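Ollgate Museum of Industry and Trade
Call for Participants: Working Lives Oral History Program

The Ollgate Museum of Industry and Trade invites current and former factory employees to take part in Working Lives, a recorded history of manufacturing work in the Randside district. Interviews will be held from August at the museum's reading room.

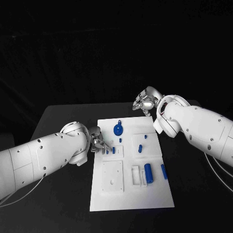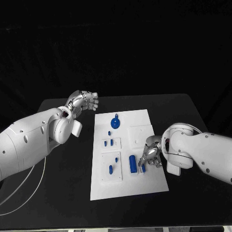
Both photographs: robot arms and a white board on a black tabletop.

Background

The museum holds 2,284 items relating to local industry, chiefly ledgers, pattern books and hand tools. The collection contains very little in the words of the people who did the work. The program will record 40 interviews, which will be transcribed and placed in the permanent archive.

Who may apply

Applications are welcome from anyone aged 18 or over who worked for at least one year at the Rundard mill, the Sarantis bottling plant or any other manufacturing site in Randside. Office, canteen, cleaning and transport staff are eligible on the same terms as production staff. Former apprentices who left before completing their training may also apply. No earlier experience of being interviewed is needed.

What participation involves

Each participant will attend one preliminary meeting and one recorded interview of up to two hours. Participants may bring photographs, pay slips, union cards or other papers to be copied, and all originals will be returned the same day. A relative or friend may be present.

Participants will receive a copy of the recording and the transcript and may request changes before either is made public. Any part of an interview may be closed to readers for a period agreed in writing.

Travel within the county will be reimbursed on presentation of receipts. Interviews can be held at home for applicants unable to travel.

How to apply

Application forms are available at the front desk or by mail. Completed forms should be addressed to Danai Margaritis, Program Coordinator, Ollgate Museum of Industry and Trade, and marked "Working Lives." Applicants will be notified of the outcome in writing.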